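## Chapter 3: Paying for Things Over Time

Most households buy a few things each year that cost more than the money left over at the end of a month. A refrigerator stops working, a car needs a new transmission, or a child starts college. There are two ways to handle a large cost. You can save first and buy later, or you can buy now and pay later. This chapter covers the second way, which goes by the general name of *consumer credit*.

Credit has a price. The lender hands over money today and gives up the use of it until it is paid back. The borrower pays for that with **interest**, which is figured as a percent of the amount still owed. The amount borrowed is called the **principal**. Keep these two words apart, as the rest of the chapter depends on them.

Orestis Stergiou wants a washing machine that sells for $600 at Zamora, an appliance store near his apartment. The store offers him two plans.

- **Plan A:** $30 a month for 20 months, with no interest.
- **Plan B:** nothing for three months, then $80 a month until the balance and the interest are paid.

Plan A adds up to $600, the same as the price on the tag. The total for Plan B can't be worked out from the line above. Orestis would need to know the interest rate and the day on which interest starts to build. In some contracts it starts on the day of the sale, even though no payment is due yet. Section 3.2 shows how to find both of these in a written agreement.
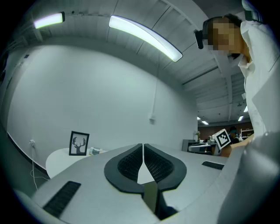 The monthly payment is the number that most buyers look at first, and stores know this. A low payment can go with a high total if it runs for enough months. A high payment can be the cheaper choice, but only for a household that can meet it every month – a missed payment usually brings a late fee, and some contracts raise the rate as well.

**Before you read on**

1. Find an advertisement that gives a monthly payment. Does it also give the total cost?
2. Write down one thing your household bought on credit and one thing it saved for.

**Words to know:** principal, interest, balance, term, late fee, down payment

### 3.1 Principal and Balance

When a loan begins, the principal and the balance are the same amount. After the first payment they are different.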